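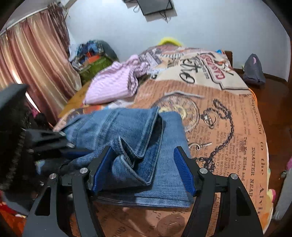 hemcurious
Okay, I need a verdict on washing jeans, because I have read so much conflicting stuff this month that I don't trust myself near the machine anymore. I grew up in a house where everything you wore went in the hamper at night, jeans included, and they came out stiff as a board and you did squats in the hallway until you could sit down. Now I've got a pair I really love and I want them to last. They're the ones folded up on the printed cover, medium blue with the paler worn areas, and I want to keep those pale bits from taking over. I bought them from Haslam (the little shop, not the outlet) and the guy who rang me up told me not to wash them for six months. Six months!! I eat soup in these jeans. So how often do you all wash yours, and do you do cold, inside out, vinegar, what? I have a front loader if that matters.

Reply from selvedge_steve
Your shop guy is giving you raw denim advice. If they already had fading when you bought them, the factory washed them before you ever saw them, so the six month thing is pointless. Wash when they smell or when the knees bag out. For me that's every eight or ten wears.

Cold, inside out, zipped up, half the detergent you think you need. Hang by the waistband. Done.

Reply from pocketlint
Going to disagree with Steve a little. Ten wears is a LOT if you sweat, and skin oil is hard on cotton. I wore out two pairs in the inner thigh by being precious about washing, and when I finally took them to a tailor she said the grime was grinding away in there every time I walked. I wash after four or five wears now and my current pair has outlived both of the others put together.

Also please don't use vinegar in a front loader every week, the door gasket doesn't love it. I learned that one with a mop in my hand.

Reply from selvedge_steve
Inner thigh blowouts come from fit and from biking. I've patched enough of them. If the rise is too low the seam pulls with every step, and it doesn't matter if they're clean or dirty.

Reply from pocketlint
I don't own a bike lol

Reply from selvedge_steve
Then it's the rise.

Reply from mothballs_maude
Oh here we go, you two did this exact dance in the corduroy thread.

hemcurious, I've been doing laundry for a family of big messy people for a very long time and I'll tell you what I do. Spot clean first. Damp washcloth, tiny dab of dish soap, blot it, don't scrub, because scrubbing is what gives you a pale circle on the thigh that looks worse than the soup did. Full wash when they need it. And keep them out of the dryer! I can't say that loud enough. The dryer is where your stretch goes to die, if they have any stretch in them. What's the tag say?

Reply from hemcurious
Tag says 98% cotton and 2 percent elastane, so a tiny bit of stretch! I have absolutely been putting them in the dryer on medium, oops. Is the damage done?

And the soup thing is a pretty accurate picture of my life, so thank you for the dish soap tip. I was a scrubber. I have a shirt with a pale circle on it right now and I always blamed the bleach.

Reply from mothballs_maude
You're fine, just stop now. They may already be a touch looser in the seat than they used to be, and air drying won't bring that back, but it'll slow down the rest. If you hate how crunchy they get on the line (I do), toss them in on no heat for ten minutes at the very end with a couple of dry towels. That loosens them right up.

Reply from gritandgrain
Can I throw in the freezer method or will I get yelled at

Reply from selvedge_steve
Yelled at.

Reply from pocketlint
For once we agree. It doesn't clean anything, the smell comes back as soon as they warm up, and then you have pants next to your peas.

Reply from gritandgrain
Mine did smell better for a day or so, but fine. I also hang them over the shower rod while I'm in there, which my sister swears by. Works great on wrinkles, and I'm undecided on everything else.

Different question for the thread, does anybody use a special denim detergent? I got a bottle of the Grivetti stuff for my birthday and it smells like a fancy hotel but I can't tell if it does anything. I used it on a black pair and they're still going gray at the pockets.

Reply from mothballs_maude
I tried it and thought it was perfectly nice soap at a silly price. Any liquid for darks does the same job in my machine. Pockets are going to go gray no matter what you pour in, that's your hands and your phone doing that.

Reply from pocketlint
I like the Grivetti! I'd buy it again for black jeans only. My black ones get washed exactly as often as my blue ones and they've held their color better than the pair before, which got regular powder. Not a scientific test, I know, different brand of jeans and everything.

Reply from selvedge_steve
Powder on black denim, there's your problem. It leaves that chalky stuff in the creases on a cold wash.

One more thing for hemcurious, watch how you store them. If you fold them on the same lines every time and stack heavy things on top, you can get a faded crease down the front eventually. I hang mine from the belt loops on a hook. Folded is OK if you shift the fold now and then.

Reply from hemcurious
Hm, I fold mine up into a thick bundle because I'm short on closet space, so I'll try switching up the fold. No hooks allowed, I rent and I've already made one hole I have to explain.

So my plan is: spot clean the soup, wash cold and inside out every five or six wears (splitting the difference between you two, please don't fight), no vinegar, no freezer, hang dry with the little no-heat tumble at the end. Do I need to turn the spin down too? Mine defaults to the high one and the jeans come out with these hard twisty wrinkles behind the knees.

Reply from mothballs_maude
Yes, go one setting lower. They'll drip a little longer, so put a towel down. Give them a good hard snap before you hang them and smooth the legs with your hands while they're damp.

Reply from gritandgrain
the snap is the best part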